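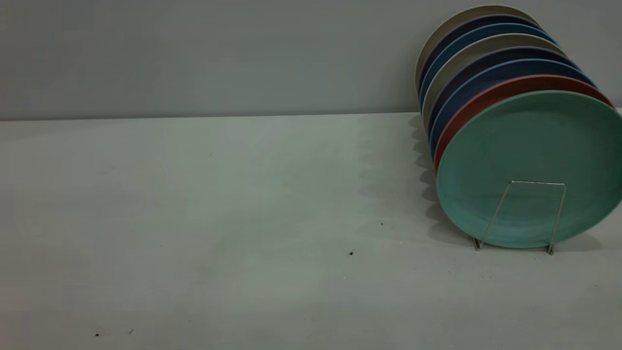 Arnley and Firnero release shared handling rules for tabletop robot arms

Print this page | E-mail this page

24 May 2021
By Szymon Baran, Arnley press desk

Arnley and Firnero today put out version 2 of the Cendulik Rules, a free set of working rules for people who run small robot arms at a table. Covers setup, speed near people, gripper checks, stops, and what gets written down afterwards. Short on purpose. Plain words. Free to copy and change for in-house use.

The first version came out last November and was mostly a checklist. Useful, but it left too much to whoever was on shift. Version 2 says who does what and when.

What is new

Speed. Inside the handling zone the arm now moves at no more than 50 mm per second while anyone has a hand over the table. Applies to teleoperated runs too, which the old version left out. No exceptions for experienced operators. Several sites asked for one and didn't get it.

Grippers. Fingers checked by eye and by touch before the first run of a shift and again after any hard contact. Chipped or loose finger, the arm stays parked till it is replaced and the change is signed for.

Cables. Every cable on the arm gets walked through full travel by hand at setup, with power off. Snags are fixed before power goes on. Tape is not a fix.

Objects. Dishes and other round items that stand on edge get their own section for the first time. The rack position is marked on the table, the approach direction is agreed before the run, and the operator says out loud which item is next. Broken or cracked items come off the table straight away and are logged by item, not just as "breakage".

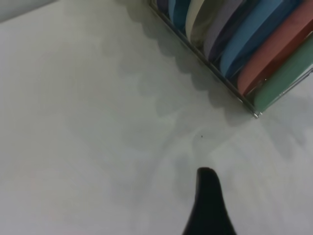 Colored discs standing in the rack, with a gripper finger in the foreground.

Stops. Anyone in the room can call a stop. That was in version 1 but buried on the back page, its now the first line. The person who called it doesn't have to justify it before the arm is made safe. The restart needs 2 people to agree, and one of them must be someone who was not driving.

Why the changes

Firnero's safety team went through 262 stop reports sent in by sites using the first version. Most were small. A slipped grip, a plate knocked against its neighbor, an operator who lost sight of the second finger. The reports were uneven, though. Some ran to a full page, others said "stopped, restarted" and nothing else, and it was hard to learn much from those.

"We had good reports from sites where someone had ten quiet minutes at the end of the shift. So version 2 asks for the ten minutes," said Surachet Phetsri, head of safe operations at Firnero. "I would trade most of the document for that one line. Write it down while you still remember which way the arm was going."

Phetsri said the section on approach direction caused the most argument in drafting. Some operators like to come down on a rim from directly above, others from the side. The rules do not pick one. They say the choice has to be made before the run and kept through it, and that a change means a pause and a new call-out.
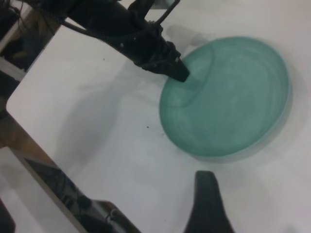

Fingertip above the rim of a teal-green plate, second finger at bottom.

What the rules are not

The Cendulik Rules are house practice written up for sharing. They don't replace a risk assessment, the arm maker's manual, or any law or standard that applies where you work. If the manual gives a lower speed, use the lower speed. Sites should still have a competent person look at their own setup before they adopt any of this.

Nor is there a certificate. Arnley has had requests for a logo to put on doors and has turned them down for now.

Getting a copy

The rules and a blank stop report are available from the Arnley press desk on request. English only at the moment. A Thai version is being prepared by Ruangrit, the training firm, no date yet. Comments on version 2 are open through November and should quote the section title, since the page numbers will move.

Sites still on the first version can keep useing the old stop report until they run out of forms. The speed limit and restart rule should be taken up now.

About Arnley

Arnley publishes guidance and training material for small automation workplaces.

About Firnero

Firnero runs and supports tabletop arms for handling work and trains the people who operate them.

Press contact: Szymon Baran, Arnley press desk

Print this page | E-mail this page

Related items

Cendulik Rules, version 1: notes for operators
Ruangrit to run stop-report workshops
Firnero names Surachet Phetsri head of safe operations
Walking the cables: a setup guide for new sites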